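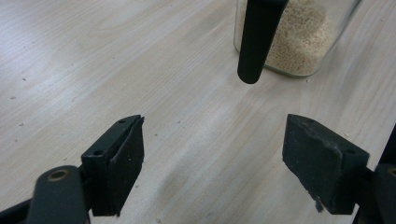 The town office says our temporary outdoor seating permit stops being valid when the emergency order ends, and that we need to apply for a regular sidewalk permit before then. My landlord says the old one carries over until its printed date. Which one is right?

We run a small lunch place in Brotulora with 8 seats outside, all on the public sidewalk. When the indoor limits came in, the town gave out free temporary permits and we got one. Ours is printed as good through the spring. Now the indoor limits are being dropped and the notice on the town website says "temporary measures will be withdrawn in November." It doesn't mention permits by name.

I called twice and got slightly different answers. The second time I was told the regular permit takes 6 weeks, which would leave us with no outside seats for part of that time. I don't want to get fined, but I also don't want to pull everything in if I don't have to. Has anyone in the area been through this?

asked by cornerlunch, November

tworivers
Your landlord is probably thinking of the building lease. The sidewalk belongs to the town, so the landlord has no say in it.

The thing to look at is the wording on the permit itself. Ours, in Prultik, had a line near the bottom saying it was valid until the printed date "or the end of the order under which it is issued, whichever is sooner." If yours has the same line, the town office is right and the printed date doesn't help you. If there is no such line, you have a decent argument, but I would still get it in writing from them before relying on it.

Don't go by the phone. Send a short email with the permit number, ask what date it ends, and ask if you can keep the seats out while a regular application is pending. Prultik let us do that. We had to keep a printed copy of the email by the register and we were never asked for it, but I was glad to have it. I can't say if Brotulora does the same – each town set its own rules on this, even though the order came from the state.

A few things that slowed us down with the regular permit:

The drawing. They want the distance from the seats to the curb, and ours went back because I had measured from the door.

The insurance certificate. It has to name the town as additional insured. We are with Brikon and it took 2 days once I asked, but I only asked after the application came back.

The fee. The temporary one was free, so I hadn't planned for it. Ours was $100 for the year plus a charge per seat.

Apply now even if you're still arguing over the end date. The 6 weeks starts when they have a complete file, so a missing page means you start again.

dale_st_deli
same thing happened to us, we just left the chairs out and it was fine. they are not going to send someone around the first morning. just don't block the ramp

mapleandfourth
I wouldn't follow the advice just above. The place next to Jacobs Hardware got a written warning the first week after our order ended, and a warning on file can hold up the regular application.

One thing to add to the longer answer. If you serve beer or wine outside, the seating permit and the alcohol extension are separate, and the extension may end on a different date. It comes from the state, so the town office won't be able to tell you. Check that one too before you put the seats back out.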